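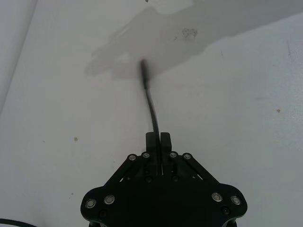

Stoltow

README, last touched in April

Stoltow is my list of cables. All the cables, or at least all the ones that used to live in the drawers, boxes and shopping bags at our shared workshop in Riihimäki. It started as a text file so I could stop buying chargers I already owned, and then other people started handing me their bags of cords, and now it's a table with 1,055 rows and a README. Hi!

One row is one cable. If a cable comes apart in the middle (like a laptop supply with a removable wall cord), each piece gets its own row and the "goes_with" column ties them together. I went back and forth on this for a whole winter. Irja wanted them kept as one thing, and she had a point, but the pieces wander off separately, so separate rows won.

What's in the download

cables.csv is the main table.
notes.csv has 2,665 short remarks, keyed to the cable number. Many cables have none and a few have far too many (sorry, the printer cable saga is all in there).
drawers.txt says which drawer of the Bisley cabinet a thing goes back into.

The columns

id: a plain number, written on a tag near one end. Numbers are never reused, even when a cable goes in the recycling.
end_a, end_b: the connector on each end. If I couldn't tell, it says "unsure". Please leave it like that unless you've had the thing in your hand.
length_cm: measured tip to tip, laid out on the table, not pulled tight.
color: black, white, gray, other. Most of the table is black, which makes this the least useful column I've got, but Tín sorts by it and would miss it.
feel: stiff, soft, or springy. Springy means it keeps trying to go back to whatever shape it was stored in.
tested: yes, no, or partly. "Partly" means it charges and I haven't tried data.
goes_with: see above.
drawer: matches drawers.txt.

How I measure and coil

Clear the table first. A thin black cord on a white top is easy to follow from end to end; the same cord on top of other cords is how I once entered one cable twice. Take it near one end, let the rest relax, and smooth out the bends with your fingers before you put the tape beside it. Thin ones like to curve off to one side and you don't need to fight it, just follow the curve with the tape.

For coiling, I do over-under on anything longer than my arm and a loose loop on the rest. Don't wrap it around your hand and elbow. Katsuhiko caught me doing that and took the cable away from me — fair enough. Hook-and-loop strips are in the top drawer. No rubber bands, they go sticky and then everything in the drawer is sticky.

Things that are wrong or odd

Lengths from before Joni bought the long tape were done with a folding ruler and can be off by 2 cm. Those rows have an "r" after the length, so if your spreadsheet refuses to treat the column as numbers, that's why.

"Springy" and "stiff" got mixed up a lot early on. Amirhossein rechecked the audio cords and I trust those. The power cords I'd take with a pinch of salt.

Two spellings of the same connector turn up all over end_b. I've been meaning to clean it up. If you do it before me, send me the file and I'll be so happy!

There are no prices and no owner names in the table. People asked for owner names and I said no, because the whole point was getting the cords out of private bags and into drawers where anybody can find one.

Visley

The little lookup page is called Visley (a typo on the first drawer label that stuck). It reads cables.csv and does nothing else. Type both ends, get a drawer. It doesn't know when something is checked out — write that on the sheet taped inside the cabinet door.

Using it and sending fixes

Take it, change it, make one for your own drawers. The column setup works fine for adapters too, although I'd drop length. For fixes, email me the id and what should change. Please don't renumber anything. If a tag has fallen off, put the cable in the bottom drawer with the other untagged ones and I'll get to it next time I'm in, usually after 6 p.m.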